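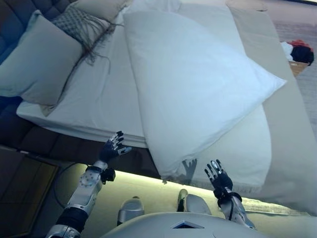
Side Two

1. Prilwood

The band had one night left at the Prilwood, and Thu Cù had lost her voice. It went during the second song. She finished the set by turning away from the microphone and letting Khôi Giáp sing her parts an octave down. There were 65 people in the room and most of them stayed.

Afterward Lâm Đào counted the money on top of his amp.

"988," he said. "After the door."

"Is that enough for the studio?" Khôi asked.

"The studio is 2000."

Thu wrote on the back of the set list: Sell the organ.

"We're not selling the organ," Lâm said.

She underlined it.
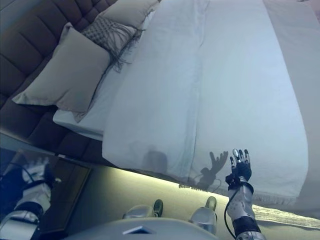
2. The Organ

It was a Leclerc, a two-manual organ that her uncle had played at weddings for most of his life. One of the low keys stuck in damp weather. Every song they had was written on it, so every song avoided that note.

Mohandas Thomas came to look at it at four in the afternoon. He played a slow hymn, then part of a dance tune, and then he found the bad key and pressed it several times.

"I can fix that," he said. "I'll give you 500 and fix it myself."

Thu still couldn't talk. She held up a hand to say wait, sat down next to him on the bench, and played the opening of "Hoso," the first song she ever finished. She played it slowly. When she got to the place where the tune jumped over the missing note, he reached across and pressed the key for her. It sounded.

"It's dry today," he said.
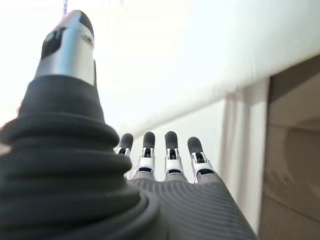 3. Storkex

They made the record in September, in Lâm's garage, with a recorder borrowed from Thiện Hầu. He wanted his label's name, Storkex, on the sleeve, and they said fine. The organ stood against the water heater. Mohandas had fixed the key and charged them for the felt.

Thu's voice had come back lower than before. Khôi said they should change the keys of the songs. She said no, they should change the tunes, and she spent three nights doing it. Now all of them went through the low note. 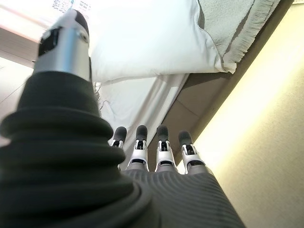
The ribbed cuff and the silver thumb.

On the last take of "Hoso" a truck backed up outside, beeping. Lâm looked at Thu to see if she would stop. She shook her head and went into the second verse.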